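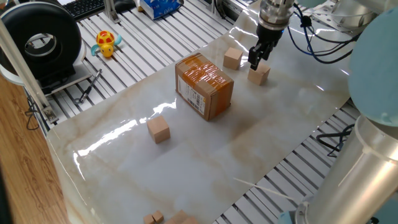
Teaching a robot arm to ask for a second look

Kamrul Dissanayake talks quickly and draws while he talks. By the end of our first coffee he had filled both sides of a napkin with little squares, and every one of them was a wooden block seen from a slightly different angle.

The squares are his life at the moment. He works on grasping at the Ponorton lab, and his project, called Gazi, has just produced the sort of result that makes a person keep a napkin. A robot arm that pauses before a grasp it isn't sure of, and takes one more look, drops far fewer things than one that simply goes for it.

"It sounds obvious when you say it out loud, doesn't it?" he says. "My mum said exactly that. But the arm doesn't know that it's unsure. You have to give it a way of knowing, and that was the fun part."

The usual approach, he explains, is to have the software score a great many possible grasps and pick the top one. The trouble is that the top score might be only a whisker above the next, or the whole list might be rubbish. Gazi runs two predictors side by side, trained on different halves of the data, and watches how far apart their answers land. When they agree, the arm goes down and closes. When they don't, it shifts its viewpoint, looks again and rescores.

"Two is the smallest number of opinions you can have an argument with," Dissanayake says, grinning. "We tried more. It got slower and it barely got better, so we went back to two and I was very happy, as I'm the one who has to sit there while it runs."

And he has sat there a lot. The main trial was 700 grasps, done over August, with wooden cubes put down in fresh spots for every attempt. Sometimes a cube stood out on its own, and sometimes it was tucked in near a cardboard parcel, where the gripper has far less room to work with. I asked why he stuck with plain cubes when other groups are showing off mugs and bananas.

"I love a cube! It's got flat sides, it's got a right way and a wrong way to be picked up, and if you're a few millimetres out you'll know. With a soft toy you can be hopeless and still come up with a flipper. I wanted failures I could read."

The surface got a good deal of thought as well. Early runs were done on matte grey card and went beautifully, which made him suspicious. He switched to a glossy sheet with a marble pattern, all glare and faint veins, and the single-predictor version fell in a heap. It went after bright streaks. It found edges in the pattern where there was nothing to hold. The paired version had its troubles too, but it tended to notice them, and that was the moment he rang his supervisor from the car park.

"I was yelling, I think. Both predictors were wrong about the glare, but they were wrong in different places – so they disagreed, and the arm stopped and looked again. I hadn't planned for that at all. I'd have been stoked with half of it."

On the shiny sheet, missed grasps fell from one in five to one in 12. The extra look costs time, of course, and Dissanayake is upfront about it. On an easy layout you lose next to nothing because the arm rarely hesitates. On a crowded one it can dither, and there were attempts where it kept changing its viewpoint until the time limit ran out. He has a folder of those recordings and seems as fond of them as he is of the good ones.

The next round moves to Drerkine, a larger lab across town with a different arm and different lighting, where somebody else will be setting out the blocks. He's keen to hand that job over. "I know I've got habits. I like putting them on a diagonal. If it only works for a bloke who likes diagonals, we should find out."

There's also a plan to join the method up with Fetix, a planner written by a colleague, so that the arm can choose to nudge an obstacle aside when looking again won't help. At present it treats a box in the way as something to be worked around, even if a gentle push would sort it out in a second.

Before I left I asked if he ever gets tired of watching a gripper hover over a block. He thought about it for a good while, turning the napkin over.

"Not the hover, no. The hover's the best bit. It's about to commit, and you're sitting there with your hand near the stop button going, come on, mate, are you sure? I've seen hundreds and I still lean forward."

The write-up is being revised now, and he hopes to release the grasp data with it, failures included.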